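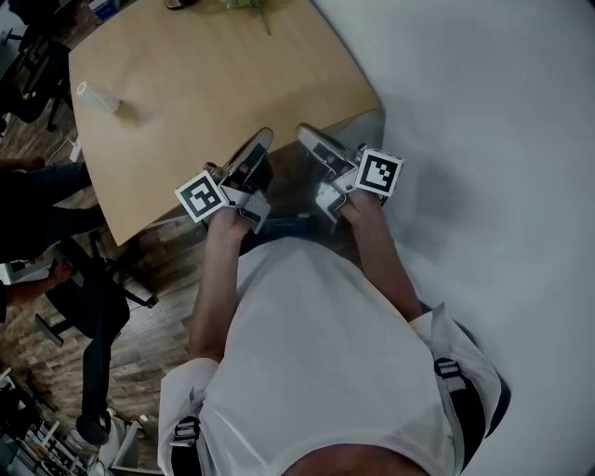
Can a school club make a dataset that anyone else would want to use? A member of the Fröhlich Robotics Club put that on our message board in January, and a second reply came in under it: only if you write down how you did it. So we wrote it down! This is the README for Pulasine, our set of recorded hand tasks, made by students with hand-held grippers and shared with any club that wants to try training on it.

Pulasine: tabletop tasks with two hand-held grippers
Version 1.2, 2019-03-19
Maintained by the Fröhlich Robotics Club

What you get

229 recordings of 14 tasks. Each one has video from the head camera, the pose of the left and right gripper for every video frame, how far each gripper was open, and a one-line text label typed in by the person who did the task. The person wears a harness, holds a gripper in each hand and works at a table. No robot is needed to record, so a first-year member can make usable data on their very first afternoon, and several did.

Each gripper has a marker cube on its outer side. The left and right cubes carry different patterns, and that's how the tracking code tells them apart. Please don't swap them. We did once, and the poses came out mirrored for a whole batch (recordings 41 to 53, now fixed in version 1.2).

Tasks

The 14 tasks are grouped by how many hands they need. One-hand tasks are things like standing a small cylinder upright, rolling it to a line, or moving it into a bowl. Two-hand tasks include passing an object from left to right, holding a box while opening its lid, and pulling a string straight. The string is our favorite - it looks easy and it is really, really not. The full list with start and end conditions is in tasks.txt.

Folders

raw/ - video and sensor logs as they came off the recorder
poses/ - gripper poses, one CSV per recording
labels/ - text labels and the success flag
splits/ - train and test lists
tools/ - the viewer, the pose checker and the script that rebuilds poses/ from raw/

Start with tools/viewer.py and any recording number. It plays the video with the gripper paths drawn on top, and it's the quickest way to get a feel for the data.

How we record

Tighten both harness straps before picking up the grippers. Hold both cubes up in view for a second at the start and again at the end. Begin with the fingertips over the near edge of the table, do the task at a normal speed, and come back to the same spot. Other people may stay in the room, but they keep their hands off the table until the recorder is stopped.

A recording longer than 600 frames gets split in two by the recorder. The halves share a number and end in a or b.

Success flag

1 means the end condition in tasks.txt was met. 0 means it wasn't. We kept the failures in on purpose, and the Skarex baseline (a small network we trained for the Medby Student Robot Cup) got better at the passing task once it had seen them. We were thrilled about that one!

Known problems

- Marker tracking drops out when an arm crosses in front of a cube. Missing poses are left blank, with no filling in.
- Strong light from the side washes out the markers in a few afternoon recordings. These are listed in splits/bright.txt.
- Almost everyone who recorded is right-handed. Left-handed members, please come and record more!
- Backgrounds are whatever the room had that day: chairs, shelves, other people's legs. Crop if your model cares.
- The opening width on the left gripper reads slightly high at full close. The correction is in tools/width.py, and poses/ already has it applied.

Use and sharing

Free for schools, clubs and anyone learning. If you use it in a project or a competition entry, please name Pulasine and tell us what you built. Faces are blurred where they showed up, and everyone who recorded signed the club form. If you spot one we missed, open an issue and we'll pull that recording.

Adding your own

Copy the folder layout, run tools/check_poses.py and send a pull request with your recordings and labels. New tasks are welcome as long as they come with a start and end condition. Next on our own list are folding a cloth and screwing a cap onto a bottle - if your club gets there first, send it over.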